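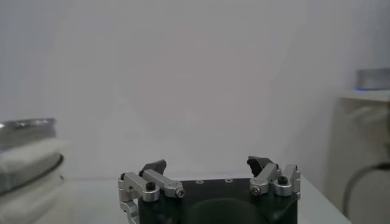
How to Hold a Lawful Rally or March in Boltmont

Last updated October 2023

This page sets out the steps for holding a public rally, march or standing protest inside the Boltmont town limits. It covers notice, routes, sound, stewarding and cleanup. It does not cover pickets at a workplace, which fall under separate labor rules, or events on private land with the owner's written consent.

Read the whole page before filling in any form. Several of the steps run at the same time, and the notice form asks for information that comes out of the later ones.

Before you start

You will need:

A named organizer, aged 18 or over, who will be present for the full event
A second contact who can take over if the organizer is unavailable
A start time, an end time and an estimate of attendance
A map of the assembly point, the route (if any) and the dispersal point
A phone number that will be answered on the day

The organizer can be a person acting alone. There is no requirement to belong to a union, party or registered association. If a group is the organizer, one member still has to sign as the responsible person.

Step 1. Decide which category your event falls into

Boltmont uses three categories.

Category A is a standing assembly of up to 200 people that stays on the sidewalk or in a public square and uses no amplified sound. Notice is requested but not required.

Category B is any march that enters the roadway, any standing assembly above 200 people, and any event with amplified sound. Notice is required.

Category C is any event expected to draw more than 2000 people, or any event of any size that uses the Gikcombe Bridge. Notice is required, along with a meeting with the traffic office and a written stewarding plan.

Vehicle processions, including tractors, are treated as Category B when the vehicles stay in one lane and keep moving. They move to Category C if vehicles will be parked on the roadway at any point.

If your estimate is close to a limit, file under the higher category. An event filed as B that turns into a C on the day can be held at the assembly point until extra traffic staff arrive.

Step 2. Count your notice period

Category B notice must reach the town clerk at least 9 working days before the event. Category C notice follows the same minimum, but the traffic meeting has to take place inside that period, so in practice you should file earlier.

Count from the day after the clerk receives the form. Do not count weekends or town holidays. The clerk's office closes for part of December, and the closed days do not count either. The closing dates are posted at the front desk and on the clerk's page.

An event held in response to something that could not have been foreseen, such as a vote called at short notice, may be notified late. Use the same form, check the "short notice" box in section 2, and write one or two sentences saying what the event responds to and when you learned of it. Late notice is not a reason for refusal by itself, but route choices may be limited.

Step 3. Fill in Form 671

Form 671 is the notice form for all categories. Paper copies are available at the clerk's office. The form has five sections.

Section 1, organizer. Give the legal name and mailing address of the responsible person. A post office box is accepted for groups but not for individuals.

Section 2, event. Give the date, times and category. State the purpose in plain terms. The purpose is used for traffic notices only. The clerk may not approve, refuse or change an event on the basis of its message.

Section 3, location and route. Name each street in the order you will use it. Include the side of the road and the direction of travel. Attach the map.

Section 4, equipment. List stages, generators, speakers, vehicles and any structure taller than a person. Hand-held signs and banners do not need to be listed.

Section 5, stewards. Give the number of stewards and the name of the lead steward. Do not attach a list of members or attendees. The clerk will return it if you do.

Sign and date the last page. Unsigned forms are returned, and the notice period starts over when the signed form is received.

Step 4. Plan the route

Walk the route at the same time of day as the event. Note the following as you go:

Construction barriers and narrowed lanes
Bus stops in use
Hospital and fire station driveways, which must stay clear at all times
Curb ramps, so that people using wheelchairs can join and leave
Points where the group could move off the road quickly

Most marches in Boltmont assemble at Zalewska Square and end at the courthouse lawn. This route is already known to the traffic office and usually needs no changes. The square has level access on the north side only.

Avoid routes that double back on themselves. When the head of a march meets its own tail, the road has to be closed in both directions, and the traffic office will normally ask for a different plan.

For a march that uses the Gikcombe Bridge, the group must cross without stopping. Speeches and sit-downs are not permitted on the span. Leave a gap at the far end so that the last people can clear the bridge before the front of the march halts.

Step 5. Submit the form and get a receipt

Hand in the form at the clerk's office or send it by mail. If you mail it, use a service with proof of delivery. The date of delivery is the date that counts.

Ask for a stamped receipt. The receipt is not an approval, and for Category B you do not need one. If you have not heard from the clerk by three working days before the event, the event may go ahead as described in the form.

For Category C, wait for the written confirmation that follows the traffic meeting. It lists the agreed route and any conditions. Check it against your own notes the same day and report errors in writing.

Step 6. Arrange sound

Amplified sound is allowed between 9 in the morning and 8 in the evening. Speakers must face away from the hospital and from any school in session. A hand-held megaphone counts as amplified sound.

Generators must stand on a drip mat and be roped off from the public. Fuel may not be stored in the crowd area. Run cables along a wall or curb where possible and cover them where people will cross.

Groups without their own equipment can borrow from the Bernix Community Hall, which lends a portable speaker set against a deposit. Book it before you file, so that the correct equipment can be entered in section 4.

Step 7. Brief the stewards

Stewards are responsible for keeping the group together and passing on information. They have no police powers and may not search, detain or push anyone.

Hold the briefing before the day of the event if you can. Cover:

The route and the order of the march
Where each steward stands or walks
Who speaks to the police, normally the lead steward and no one else
How to call for medical help
What to do if a counter-protest appears
The signal for stopping and the signal for dispersal

Stewards should wear a vest or armband in a single color. Avoid navy blue and black, which can be mistaken for police clothing.

If a counter-protest appears, stewards stand between the two groups facing their own side. They do not speak to the other group.

Step 8. On the day

Arrive an hour before the start. Carry the stamped receipt and a copy of the map. For Category C, carry the written confirmation as well.

Introduce yourself to the senior officer present and confirm the dispersal time. Write down the officer's badge number and the time of the conversation.

Start moving only when the lead steward gives the signal. Keep a walking pace that the slowest people can manage. Put the banner group at the front and a steward at the very back.

If you are told to change the route, ask for the reason and make a note of it. Follow the instruction at the time and raise any complaint afterward. A complaint can be filed with the clerk using the second page of Form 671.

Announce the end of the event clearly, by speaker if you have one. The organizer's duties continue until the dispersal point is clear.

Step 9. After the event

Collect signs, tape and litter from the assembly point and the dispersal point. The town may bill the organizer for cleanup of items listed in section 4. It may not bill for ordinary street litter or for police time.

Keep the receipt, the map and the steward notes for one year. If anyone was injured or arrested, write down what was seen while it is still fresh, and have each witness sign their own statement.

Common reasons a form is returned

Missing signature
No map, or a map without a direction of travel
Category left blank
End time missing
Only one contact given

A returned form comes with a slip marking the item to correct. Correct it on the same form, initial the change and hand it in again with the slip attached.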